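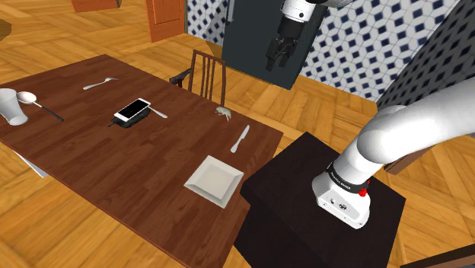 Treaty interpretation has a reputation for being dry, and I really don't think it deserves it! Once you've worked through a few disputed clauses you start seeing them everywhere. Take a dinner-table rule like "all tableware must be cleared by the guests." The cup is covered, and so are the spoons, but what about a white smartphone sitting on a small black dish, or a little gray animal figurine near the back of the table? You've just asked a question about ordinary meaning, and it's the first one to ask of any treaty.

Let's practice on a made-to-measure clause. Mesport and Tromport share a river, and Article 4 of their Osus River Treaty says: "Vessels of either party may pass freely for the purposes of commerce." Mesport sends a boat carrying 25 paying tourists. Tromport stops it. Who's right?

Step 1. Read the words in their ordinary meaning
Start with Article 31 of the Vienna Convention on the Law of Treaties. Write down the word that's causing trouble (it's "commerce") and list the meanings it can fairly carry. Trade in goods, sure, but paid services too.

Step 2. Add the context
Read the whole treaty, including the preamble and annexes. Article 2 of ours talks about "merchants and their wares," so Tromport gets a point. Article 29 sets a fee per passenger – a big point for Mesport! Put both in your notes, even the one you don't like.

Step 3. Bring in object and purpose
Look for what the parties said they wanted. Our preamble speaks of "the prosperity of both banks," and paying tourists fit that nicely. Don't let purpose swallow the text, though.

Step 4. Check later agreements and practice
Did the parties sign anything afterward, or behave in a way that shows they agreed on a meaning? If Tromport let tour boats through for years, say so.

Step 5. Turn to the drafting history
Article 32 lets you use the preparatory work to confirm your reading, or to settle it if the meaning is still unclear or the result is absurd. Keep this for the end of your answer.

Now write it up in the same order, one short paragraph per step, and try arguing the Tromport side next.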